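Stirnness Voters' Network asks county to add a second early voting site in Gindus

Petition with 300 signatures goes to the county election board on Thursday

STIRNNESS – Hi, I'm Nuria Woldemariam, and I run the Stirnness Voters' Network with Siwan Morgan. We usually let Siwan write these because she's shorter about it, but she's out collecting the last few petition sheets, so you get me this time!

On Thursday evening we're going before the county election board to ask for one thing: a second early voting site, on the Gindus side of the river, open for the full early voting period before the primary. Right now there is one site for the whole county, and it's in the basement of the courthouse annex in Stirnness. If you live in Gindus and you don't drive, you take the bus to Dafis, wait, and take another bus back across the bridge. I did it in January with a stopwatch and a bad cold (I don't recommend either) and it ate my whole afternoon.

We have 300 signatures from registered voters. They came from the grocery store parking lot, the Hisurley ball fields, two church suppers and a very patient line of people waiting for the car wash. Not everyone who signed agrees with anyone else about who should win, and I like that. Glenys Kemeys and Rhun Voyle are running against each other for the same county seat, and both of them signed. Glenys even took a clipboard home and brought it back full.

"I've knocked on doors in Gindus for three elections and the bridge comes up before taxes do," Glenys told me. "People want to vote early. They'd like to do it on their own side of the water."

Rhun was a little more careful, which won't surprise anyone who's heard him at a candidate forum. "I want to see how the board plans to staff it," he said. "But the request is fair, and I'll be in the room to say so."

Now, the money part. The board told us last fall that a new site has to be within 100 feet of accessible parking and has to have a door that locks separately from the rest of the building. We looked at 14 buildings. Most flunked on the door. The old Hisurley library branch passes on everything, and the town has said in writing that it will lend the space without charging rent. So what's left is poll workers, a secure ballot box and a phone line – real costs, sure, but ones the county already knows how to budget for.
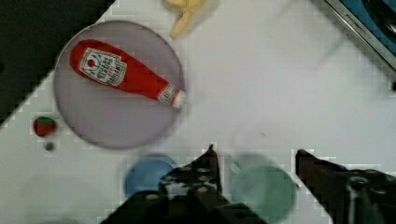
Shanti Nautiyal, our legal adviser, has been through the state election code with a highlighter and says the board can approve the site by a simple majority vote. It doesn't need a public referendum and it doesn't need the state to sign off first, though the notice has to be posted before early voting begins. That's why we're pushing for a decision at this meeting. If it slides to the next one, the posting window gets awfully tight.

We'd love to have company! The meeting starts at 6:30 p.m. in the annex hearing room, upstairs from the current voting site. Public comment comes right after roll call, and you get three minutes if you put your name on the sheet by the door. You don't have to speak. Sitting there in a coat counts too.

If you need a ride from Gindus, call the Network office before noon that day and ask for Siwan. We've got a few cars lined up and they'll leave from the Hisurley branch at 5:45.

Reporters, I'm happy to talk before or after the meeting, and Shanti can walk you through the code sections. Copies of the petition letter and the town's offer of the library space are at the office.

Media contact: Nuria Woldemariam, Stirnness Voters' Network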